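Paper Cups, Again

4 min read

I have a new favorite thing to be fussy about, and it's paper cups. Plain white paper cups, the kind you buy in a long sleeve and forget in the back of a cupboard until somebody's birthday. I bought a carton of 3000 in July (yes, really, three thousand, the price difference was silly) and I've been working my way through them ever since, at parties, at the office, and most of all for stacking games with my nephews, who will happily knock down a tower for an entire afternoon.

It started with Judit Pap, who runs the Saturday craft table at our little community place and can make nearly anything out of a cup and a bit of string. She showed me how to turn them into lanterns, bells, a very respectable castle, and a telephone that worked all the way down the hallway! I went home that night with a bag of leftovers and started stacking them on my own kitchen table, and that was it, I was gone.

So, what have I learned? First of all, stack upside down. A nested stack with the rims at the bottom sits so much more nicely than one standing on the small ends. It has a wider foot, dust stays out of the cups, and if your sleeve catches it the whole thing tends to slide along before it goes over. I used to keep mine the other way up and I was forever picking them off the floor.

Second, take the cup from the side, low down, and don't squeeze. Paper gives way faster than you'd think, and once the rim has gone oval it never sits quite right in a stack again. Abbas Talebi taught me to give each one a tiny twist as it comes off the stack, so you get one cup and don't drag its neighbor along with it. I've gotten a little obsessed with that twist. It's so satisfying when it works.

And third — this is the one I could go on about all day — the table matters as much as the cups. I love a light wooden top for this. White cups look lovely against pale grain, and a smooth surface lets you nudge a stack over by an inch without lifting it.

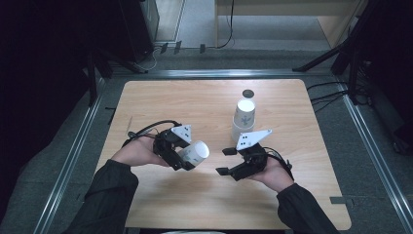
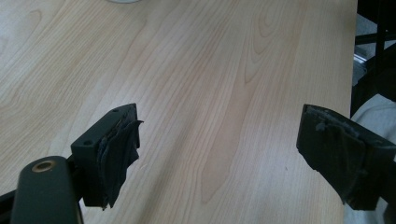 My own table at home is an old Durier with a wobble in one leg, and I've finally fixed it with a folded bit of cardboard (from the carton the cups came in, so everything gets used). Before that, the tallest pyramid I'd managed was six rows. The weekend after, my older nephew and I got to 11 rows before his brother opened the back door and the draft took care of the rest. There was a lot of yelling, mostly happy.

If you want to try it, you don't need much. Clear everything off the table first, and I mean everything, because even a crumb will tip a bottom cup. Build the first row against something straight, like the edge of a tray, then pull the tray away. Leave a tiny gap between the cups so the row above has somewhere to settle. Go slowly on the ends, which is where mine always fall down.

I've also been asked which cups I like best. I've tried the Zitano ones and they're good and stiff, but the rims are a bit thick for neat nesting. The Irnen ones are thinner and come apart more easily, and they're what I reach for now. Use whatever you have, though! The boys couldn't care less.

At last count there were 361 left in the carton, so I think they'll see us through New Year's. Judit wants some for bells, and I've promised the boys one really big wall in the living room, with the couch pushed back and the door firmly shut. I'll write down how many rows we get.

Contact | Copyright, all rights reserved | Back to top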